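Flilline open day, Clisen: what I heard and what I didn't

Posted in Reissues, Pressing | Filed under: Visits

I have bought three Flilline pressings in the past two years and sent one of them back, so I went to the September open day with a grudge and a notebook. The plant is on the far side of Clisen, past the grain elevator, in a building with a new sign and an old parking lot. Doors at 10, they said. Doors were closer to half past, and the coffee had run out by the time the second group went in.

If you don't follow this stuff, Flilline presses for a handful of reissue labels, the best known being Dronska, the people behind all those heavy tip-on jackets of late-sixties blues rock with the long essays inside. Dronska's big title this fall is an 11-record box that sells for $259. The box was on a table in the lobby under a plastic cover. You could look at it. You could also preorder it on the spot, and there were more staff at that table than on the tour.

The talk

We started with twenty minutes in a meeting room with the shades down. The main claim was that Flilline's new compound is quieter than what it used before. I believe it might be. I'd believe it more if they had played the same track on old compound and new compound, on the same deck, one after the other. What they played was a single side from the box, once, at a volume that would have covered up a cat fight. Then a chart went up. The chart had no units on one side. When a man in the front row asked what the line was measuring, he was told "surface behavior."

The second claim was about sources. Dronska's stickers have said "from the original tapes" for as long as I've been buying them, and the newer ones say "from original tape sources." I asked if there was a difference. The answer was that wording is up to the label. Fair enough, the plant doesn't write the stickers. But the plant gets the lacquers, and the paperwork that comes with them must say something. I was told the paperwork is confidential.

I wrote in my notebook: does "sources" include a copy of a copy? I still don't know.

The cutting room

Cutting goes on at Pintér, a separate shop that rents the upstairs at the east end. This was the best part of the day and I'll say so plainly. The engineer on duty had clearly not been given a script. We got to hear a test cut of the loud closing track from a two-guitar album I've owned in four versions, and it was good. The bass had some shape to it. The cymbals didn't spit.

I asked why the inner tracks on so many recent reissues sound pinched. The answer was that the sides are too long and the labels don't want to pay for an extra disc. A 24-minute side can be cut loud or it can be cut clean, and the label gets to choose. It was the first thing all morning that sounded like a person talking about work.

What I'd have liked was five more minutes. We were moved along while a woman behind me was halfway through a question about half-speed cutting, and she had driven a lot farther than I had.

The press floor

Hot and loud, with ear plugs handed out at the door. We stayed behind a painted line. It's hard to judge a pressing operation from a walkway, so take this for what it's worth: the floor was clean, the people working it looked like they knew what they were doing, and the records I saw coming out were flat. Then again, the two warped ones I got from Dronska were probably flat when they came out too. Warps come from what happens in the next few hours, and we were walked past that area without stopping.

The guide said every stamper is good for a set number of discs before it gets changed. I asked for the number. It "varies by title." I asked what it was for the box in the lobby. That also varies, which is a neat trick for one title.

The run, going by the card on the lobby table, is numbered. My preorder slip, which I filled in to see what would happen and did not pay for, was number 329. The slip did not say out of how many.

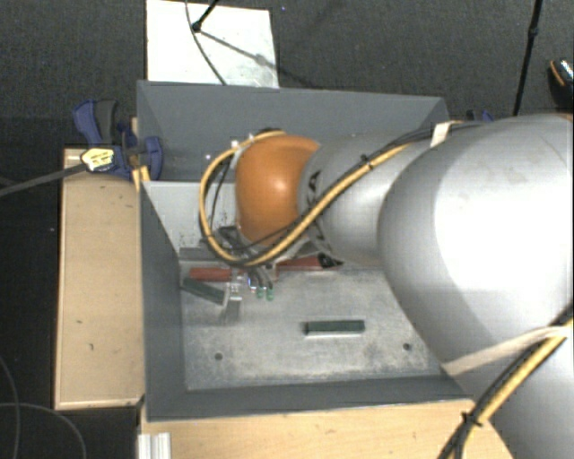
Returns, and the thing about the downloads

I saved my real questions for the end, at the customer desk. First, what counts as a defect? Non-fill, yes. Off-center pressing, yes, "if it's audible." Warps, only if the needle skips. So a record that makes the tonearm ride up and down like a boat is fine, as long as it plays through. I said I thought that was a low bar for a box at that price. The desk agreed that a lot of people feel that way.

Second, the download codes. The box includes one, and the little card says "high quality digital." It's a 320 kbps MP3. I have nothing against MP3s and I use them in the car. I do think that if you charge this kind of money and write a whole page about tape hiss, you could throw in lossless files. The reply was that the card is the label's decision. By then I could have guessed.

Third, the shop page. Flilline's own store had the box as "in stock," then "arriving soon," then "in stock" again in the same week. I was told the status updates by itself and may lag behind. If you order, save a copy of the page.

Should you go?

It's free, and the Pintér room is worth the trip if they let you up there again. Get in the first group. Skip the talk if you can, or sit near the door. Bring cash for the seconds bin in the lobby, where I picked up a plain-sleeve organ trio record with a scuffed label for less than lunch. It has a tick through the first minute of side two and is otherwise the quietest thing I've bought from them.

I didn't buy the box. I'll wait until some regular buyers have had it on their turntables for a month, and I'd ask anybody who gets one to post the matrix numbers in the comments, along with which discs had to go back.

Parking: turn in at the second gate. The first one is for trucks and they will yell at you.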